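Ticket 274 – Décalage des quantités après inventaire, site de Plekow
Statut : résolu
Priorité : normale
Produit : Kamomer Stock, module inventaire
Demandeur : magasin de Plekow
Pris en charge par : support applicatif Trenden

Description initiale
Après validation de l'inventaire de juillet, les quantités affichées dans Kamomer ne correspondent plus à celles du fichier envoyé par le magasin. L'écart touche uniquement les articles vendus au mètre (rubans, biais, élastiques). Les articles à la pièce sont corrects. Le magasin de Ruawai, qui utilise la même version, ne signale rien.

Premier retour du support
Merci de joindre le fichier d'import d'origine, sans l'ouvrir dans un tableur avant l'envoi. Merci aussi de préciser l'heure de validation et le poste utilisé.

Réponse du demandeur
Fichier joint. Il contient 700 lignes. Validation faite à 18 h 40 depuis le poste de la réserve. L'import s'est terminé sans message d'erreur. Un ruban compté à 12,5 mètres apparaît maintenant à 125 mètres. Nous avons suspendu les commandes automatiques en attendant.

Analyse
Le fichier utilise la virgule comme séparateur décimal, ce qui est conforme. Le profil d'import du poste de la réserve est en revanche réglé sur le point. Dans cette configuration, Kamomer lit la virgule comme un séparateur de milliers et la supprime. Les quantités entières passent sans modification, d'où l'absence d'anomalie sur les articles à la pièce.
Le profil de Ruawai est réglé sur la virgule. Celui de Plekow a été recréé lors du remplacement du poste, avec les valeurs par défaut.
Nombre de lignes concernées : 19. Nous avons comparé le fichier et la base ligne par ligne, il n'y a pas d'autre écart.

Correction appliquée
Profil d'import modifié : Paramètres, Échanges, Profils, champ « Séparateur décimal », valeur « virgule ». L'inventaire a été rouvert, les lignes fautives annulées, puis réimportées à partir du fichier d'origine. L'opération a pris 5 minutes, sans interruption pour les caisses.
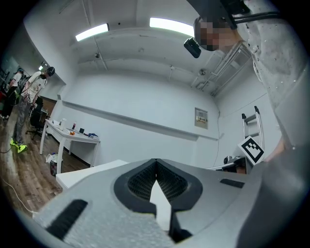
Les mouvements d'annulation restent visibles dans l'historique des articles – c'est normal, ils ne doivent pas être supprimés. Les ventes enregistrées entre la validation et la correction ont été conservées et déduites des nouvelles quantités.

Question du demandeur
Les quantités sont bonnes, merci. Peut-on remettre les commandes automatiques ? Et faut-il refaire l'étiquetage du rayon ?

Réponse du support
Oui pour les commandes, après recalcul des seuils (menu Achats, « Recalculer »). Les étiquettes ne reprennent pas le stock, rien à réimprimer.
Une demande d'évolution est ouverte pour afficher un avertissement quand le séparateur du fichier diffère de celui du profil. Pas de version prévue à ce stade.

Clôture
Seuils recalculés, commandes automatiques réactivées par le magasin. Ticket fermé avec l'accord du demandeur.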